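Kitchen Table Tips for Recording Arm Demonstrations

Everyday drinkware and food containers make good practice objects for a learning arm. They are cheap, they come in plenty of shapes, and most of them will be around when you need to repeat a session. They also spill, lean, roll and fog up a camera view. These tips come from our tabletop sessions with cups, bottles and lidded containers. Most of them are housekeeping, and most bad recordings we have thrown out were housekeeping problems.

Start each recording with the fingers open and the target well away from them. If every demonstration begins with the cup already between the fingers, the model never sees an approach. Move the cup to a corner of the table for at least a third of the set.
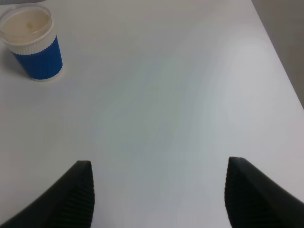

Gamage Home Robotics Club - Clillamville Workshop, Table Group
Last updated 11/17/20

Before you begin

Wipe the table with a damp cloth and dry it with a towel. Coffee rings are a nuisance because the model can learn to look for the ring. Do this between batches too.

A plain white top is easiest to keep clean and easiest to check for crumbs. The trouble with white is glare. Turn off any lamp that sits directly over the table and light the room from the side if you can. Soft shadows are fine. Leave them in, and let them change over the day.

Write the batch number on a card, show it to the table camera for a second, then take it away. We used to leave the card lying on the table. The first Lisa training run was spoiled that way, and we had to record 200 demonstrations over again.

Choosing the cups

Mix open cups with lidded ones. A clear lid gives off a bright line along the rim, and an open cup shows a dark inside. A system that has only seen one kind does poorly on the other.

Mix full, part full and empty as well. A full cup squeezes differently from an empty one, and thin plastic will buckle if the fingers close too far. Set the closing limit with the softest cup you own, then leave it alone for the batch.

For anything with liquid in it, lids on until you have run the same move ten times without a drop. After that, open cups are fair game. Keep a towel under the power strip - better still, get the power strip off the floor.

A ribbed sleeve helps the grip. Record some cups without one, or you will be surprised later.

Getting the wrist camera close

Close views are useful, up to a point. When the camera comes right up to a container, the picture goes soft and you lose the outline. A few of these in each demonstration do no harm, since the arm will meet the same blur when it works alone. A whole demonstration of them is no use. If you see nothing but lid and side wall for more than 10 frames in a row, back off and come in again more slowly.
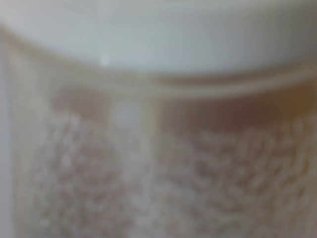

Setting out the table

Use three or four containers at a time. Fewer than that and the task is too easy. With more, the person driving the arm starts knocking things over.

Spread them out at different depths. Put one near the back edge, one near the front and the others somewhere between, with enough room for the fingers to open on both sides. Change the spots after every 8 demonstrations. We do not measure the spots. If you put tape marks down, the cups end up in the same places every time.

Vary height and color together. A low wide cup beside a tall bottle gives the arm a reason to change its path. Avoid a set where the only blue thing is always the target.

Square bottles need extra care. The fingers have to meet two flat faces, and a bottle held on its corners will twist as it lifts. Turn the bottle a little between recordings so the label faces a new way each time. An old bottle with some residue left inside is fine for practice, and it looks different enough from a clean one to be worth including.

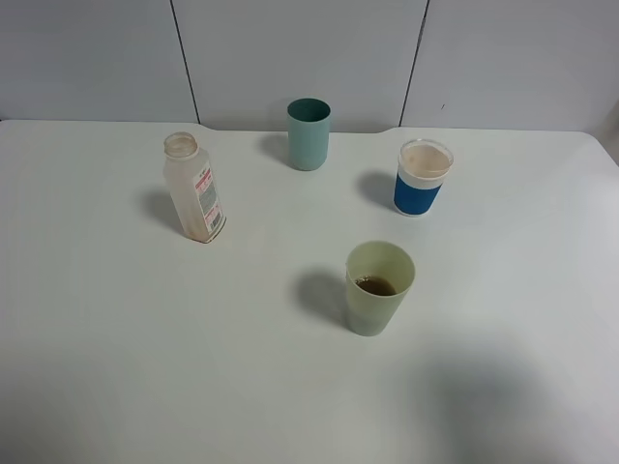

Keep your own shadow in mind while you do this. Someone leaning over to move a cup will darken a whole corner of the table, and if that person always stands on the same side, the model sees the same dark patch every time. Swap sides halfway through, or step back before you press record.

Keeping and tossing

Keep the fumbles where the arm recovered. If the cup slid and was picked up on a second try, mark it "recovered" and save it. Toss anything where a hand came into view to help.

Name files by date, table and target, in that order. The Tirkus set has 794 demonstrations in it, and we can still find any one of them in a minute. The May recordings were named by whoever was at the keyboard and are still being sorted.

Check both camera views before you pack up. It takes a minute to find that one of them stopped saving - much longer to set the same table again next week.

Rinse the cups the same day. Milk goes sour under a lid, and dried milk on the outside of a cup will come off on the finger pads. Clean the pads with a soft toothbrush and warm water, working along the ridges, and let them dry before the next batch.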